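2 min read

6/9/18 – bedroom, folding trials

Good day today! Picked up where Leanne left off on the T-shirt folds, and I think the bed is finally going to work as a folding surface, which I had more or less given up on in May. Back then every sleeve sank into the cover and came up with a twist in it. I've stopped fighting that and started using it. The plush grabs the bottom layer of the shirt and holds it still while the top layer slides, so if you lay the thing down flat first you get a sort of free clamp. Lovely.

Started with the dark shirts from the Garside bag. Those are heavy knit and they behave. Shoulders in, sleeves back, bottom third up, top third down, turn over. First one was crooked, second one was fine, third I would happily put in a drawer at home. Pressed each one with the flat of the hand from the middle out – pressing from the hem up just pushes a roll of cloth toward the neck and you have to start again.

Then the light stuff, which is where it gets interesting. A thin top dropped in a heap does not want to tell you which end is which. Ryan's trick is to look for ribbing before anything else, collar or hem, and follow it with two fingers until it either closes into a small circle (collar) or keeps going (hem). I tried it all afternoon and it's so much quicker than shaking the thing out and hoping. 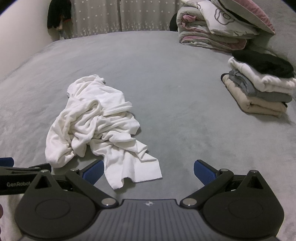

Once you have the collar, pinch both shoulder seams and lift straight up, high enough that the bottom clears the bed, then lay it down away from you. Don't drag. Dragging on this cover is hopeless, the back of the shirt stays put and the front travels and you end up with a diagonal crease right across the chest. I did it twice before I wrote it on the back of my hand.

Pale on pale gray is hard on the eyes late in the day. Closing the curtains and using the lamp helped more than I expected – the wrinkles throw a bit of shadow and you can find the edges again.

Tried the Judier folding board as well, for comparison. Very neat squares, but it rocks on the mattress and needs something stiff under it. Around 70 cm of shelf board would do it. Leanne thinks there's an offcut behind the door at Konidlow.

For tomorrow:
- same light tops, but started inside out
- long sleeves, if Ryan brings them
- board with something under it
- ask Leanne if she ever tried rolling on this cover, I bet it's great for rolling

Lint roller is nearly finished. The dark shirts pick up everything.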